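Dralow Pirnura Front-Load Washer
Owner's Guide, Section 4: Coats, Jackets and Other Awkward Loads
Text by Ikechukwu Ibrahim
Revised May 28, 2018

4.1 Before you trust the dial

The Pirnura has a cycle marked Outerwear. It is a decent cycle. It uses more water than Normal, turns more slowly and spins less hard at the end. It can't tell a ski shell from a bath mat, and the sensor that sets the water level goes by weight alone. Treat the word on the dial as a suggestion.

The same goes for the tag sewn into the jacket. Care tags are written by people who would like you to blame yourself if something shrinks, so they tend to ask for the gentlest treatment they can get away with. "Dry clean only" on a plain cotton jacket is often overcautious. "Machine wash warm" on a jacket with a glued patch is often the opposite. Read the tag, then look at the jacket and see if the two agree.

Where this guide and the tag disagree, follow whichever is cooler and slower. The Dralow warranty covers the machine. It does not cover clothing, whatever the salesperson told you.

4.2 Sorting and checking

1. Empty every pocket, including the inside ones and any small pocket on the sleeve. Turn pocket linings out and brush off the lint.

2. Find the fiber content. It's usually on a second tag behind the size tag, or low on the left side seam. If the tag is gone or washed blank, treat the garment as delicate.

3. Lay the jacket out on a flat surface bigger than the jacket itself. A bed will do. The floor will do if you've swept it. Look over the front, then the back, then the lining. Stains hide in folds, and a jacket held up by the shoulders is mostly folds.
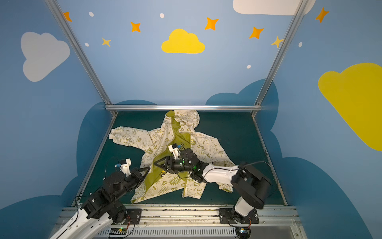 4. Check the print. Scratch one corner lightly with a fingernail. If anything lifts, the print won't be saved by a gentle cycle and you should wash it by hand in cool water or accept the loss.

5. Test for bleeding if the lining and the outside are different colors. Wet a white cloth, press it against an inside seam of the darker color and hold it there while you count slowly to twenty. Any color on the cloth means the jacket gets washed alone.

6. Close the zipper to just below the collar and press down any snaps. Leave buttons open. Drawcords should be tied in a loose bow, with the ends tucked inside the hood.

7. Turn the jacket inside out. This step gets skipped more than any other in this section. It protects prints and patches from rubbing against the drum.

Note: Sheets that claim to "catch" loose dye are sold next to the detergent in most stores. We tried several kinds with the Pirnura. They came out tinted, which proves there was dye in the water. It doesn't prove that none of it landed on the clothes. Use them if you like, and still sort your colors.

CAUTION: Do not wash anything that has been treated with gasoline, paint thinner, dry cleaning solvent or cooking oil in quantity. Vapors can collect in the drum. Soaking the item first does not make it safe.

4.3 Detergent, and how much of it

The Hukard measuring cup packed with your washer holds 200 ml to the brim. You will never need the brim. The top line is there for the molded cup's other use, with a larger commercial machine, and we have asked for it to be removed.

1. For a single jacket, fill the cup to line 1 with liquid high-efficiency detergent. For two jackets or a jacket and a small throw, go halfway between line 1 and line 2. There is no jacket load that calls for line 3.

2. Pour the detergent into the left-hand compartment of the drawer. Powder goes in the same place with the plastic gate lifted out.

3. Leave the softener compartment empty. Softener coats fibers, and on a water-resistant shell it will spoil the finish. On fleece it mats the pile over time. On plain cotton it is a matter of taste, though the taste is mostly perfume.

4. If you use pods, put one in the drum before the jacket. Two pods for one jacket is a waste of a pod and will leave you with suds in the hood.

Note: The back of most detergent bottles will tell you to use more for "heavily soiled" loads. Ask who benefits. With a muddy jacket you'll do better by letting the mud dry, brushing it off outdoors and washing the rest at the ordinary dose. If the stain is still there, treat the stain.

4.4 Treating stains first

Most of the stains on a jacket are at the cuffs, the collar and the pocket edges, where hands and necks go. A dab of the same liquid detergent you're about to wash with handles nearly all of them.

1. Dampen the spot with cool water.

2. Work in a few drops of detergent with your fingers or a soft toothbrush. Brush along the weave. Keep the bristles off any printed area.

3. Wait ten minutes. Longer is fine on cotton, as long as the spot doesn't dry out.

4. Go straight to the wash without rinsing.

Vinegar, baking soda and lemon juice come up a good deal in letters to our service desk. Vinegar helps a little with deodorant marks. Mixing vinegar and baking soda makes foam, and the foam is the entire effect. Lemon juice can bleach a colored fabric in a patch exactly the shape of the lemon juice.

CAUTION: Never mix chlorine bleach with vinegar or with anything containing ammonia. The fumes are dangerous, and the laundry room is usually the smallest room in the house.

4.5 Loading and running the cycle

1. Load the jacket loosely. One heavy jacket on its own tends to cling to one side of the drum and make the machine thump. Add two plain towels in a similar color to even out the load.

2. Shut the door until it clicks. Run a finger along the rubber seal to make sure no cuff or cord is caught in it.

3. Turn the dial to Outerwear. The display will show 56 minutes.

4. Press Temp until Cold is lit. The default is Warm. We would have picked Cold.

5. Press Spin until Medium is lit. High spin gets more water out and also sets creases in a lining that an iron can't safely reach.

6. Press Extra Rinse if the jacket is padded or has a hood with a double layer.

7. Press and hold Start.

The 56 minutes is a best case. The machine adds time if it senses an uneven load or a slow fill, and it does so without telling you. The display may sit on 9 for a while. This is normal, if annoying, and the machine hasn't stalled unless the drum has been still for more than five minutes.

Note: Quick Wash is on the dial for people who asked for it. It wets clothes, moves them and rinses them. For a shirt worn once, fine. For a jacket it mostly moves the dirt from the cuffs to the rest of the jacket.

4.6 Unloading, and reshaping by hand

Take the jacket out soon after the end tone. Left in a heap, a hooded jacket will crease across the hood and down both sides of the zipper, and those are the creases that show.

1. Support the jacket from underneath with both hands. A waterlogged one should never be lifted by the hood.

2. Put it on a clean towel or other flat surface, turn it right side out, and pull the sleeves away from the body.

3. Smooth the hood first, working from the seam outward. Then straighten the zipper by holding the bottom stop and drawing the tape flat with your other hand.

4. Fold the front open at the hem and look at the lining. Bunched lining should be eased down from inside, a little at a time. If it has come loose at the seam, stop here and mend it.

5. Check patches at the edges. A patch that has started to curl can be pressed flat under a heavy book while it dries.

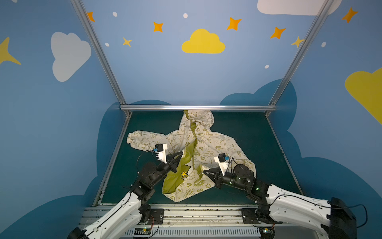

Figure 4-2. Printed hooded jacket with a green zipper, front folded open near the bottom.

6. Hang the jacket on a wide hanger or leave it flat. Unzip it fully so air can get at the lining.

4.7 Drying

A tumble dryer is the quickest way to find out whether a care tag was honest. If you must use one, use Low, and take the jacket out while the seams are still a bit damp. Padded jackets are the exception and do better with a complete dry on Low, with a couple of clean tennis balls in the drum. The special dryer balls sold for the same job did no better in our trials than the tennis balls.

Indoors, leave the jacket somewhere with moving air. A fan does more than a radiator. Keep bright prints out of direct sun. Pocket bags and the cord channel around the hood dry last, so feel those before you put the jacket away.

4.8 When something goes wrong

White streaks on dark fabric. Too much detergent, nine times out of ten. Run Rinse and Spin with nothing added. If the streaks stay, see the drawer cleaning steps on page 73.

Jacket still soaked at the end. The spin was cut short by an uneven load. Rearrange, add a towel, and run Spin Only.

Musty smell. Check whether it comes from the jacket or the washer before buying anything to cure it. Put your head near the open door. If it's the washer, wipe out the door seal and leave the door ajar between loads. Machine-cleaning tablets smell nice for a day or two.

Code E4 on the display. The door isn't fully closed, or a cord is in the seal.

Grinding noise. Stop the cycle. Something was left in a pocket and is now in the filter. Drain and open the filter as shown in Section 6. If the noise goes on with the filter clean, call Castillo Appliance Service and have your serial number ready. They will offer you an extended plan. Read it first, and pay attention to the list of what isn't covered.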